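Skonitz cardboard parts bin, gray, large
Reviewed May 4, 2026

I bought this bin last August to hold short stock and offcuts next to the bench. It ships flat from Wernness and folds together without glue. Mine took longer than the leaflet says because the creases on the back were stiff. I paid 185 for a pack of four and have used two of them.

The best part is the slanted back wall. Short pieces end up on the floor of the bin, where you can see them, and the open top leaves plenty of space for reaching in. I keep sticks and foam-like bars in it, nothing heavy. The listing has a weight limit, but I haven't tested it and don't plan to. 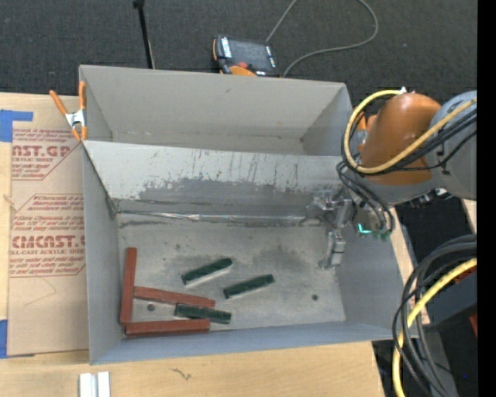

Red-brown wooden sticks and dark green bars on the bin floor, with an orange clamp on the rear panel.

The surface doesn't stay clean. Light gray was a poor choice of color for a workshop. The slanted wall has picked up a wide band of grime, plus streaks and scuffs, and a damp cloth only spreads it. The floor has held up better and has just a few small dark dots.

The tall rear panel needs support. I use a spring clamp at the top corner, and I would budget for one if you don't own any.

Before this I had a Halvorsen plastic tub. It was easier to wipe out but had straight sides, and small parts got lost in the corners. I'd still pick the Skonitz for light pieces. For metal or anything oily, get the tub.

Four out of five for shape, two out of five for finish.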